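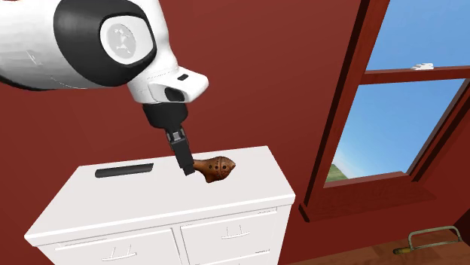 Hortensia Flores wrote:

> So the arm gets the ocarinas and the nine of us get what, the dresser? I have packed clay whistles at Kpodo for 7 years. I would like to hear from someone who isn't selling the thing what my job is called in October.

Hortensia, your job will be called "cell attendant." I argued for something with less prison in it and lost.

What I know as of June 20, 2024: Enar is still doing its trials in simulation, and no arm has been bolted down in our building. The plan is for it to take over picking and turning, up to 2000 pieces a shift, a number I would enjoy more if we had ever had orders for it. Inspection stays with people. So does tuning, on the grounds that Grornov quoted us for an automatic tuner and the room went quiet.
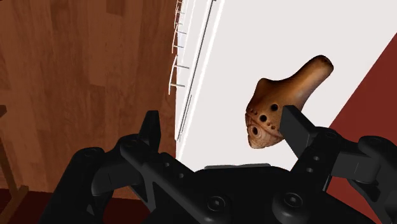

*Enar trial render, ocarina at the gripper.*

Pay grades don't change. Breaks do: they'd be staggered, so that 2 of you are always near the stop button. I have objected to this in writing, mostly because it kills the card game.

Training is on paid time, and Turkonlow is running it. Please send me questions before then, including the rude ones, which tend to be the ones I can get answered. And no, I don't know who picked the red walls.

Fredy Carhuamaca
packing and finishing, second shift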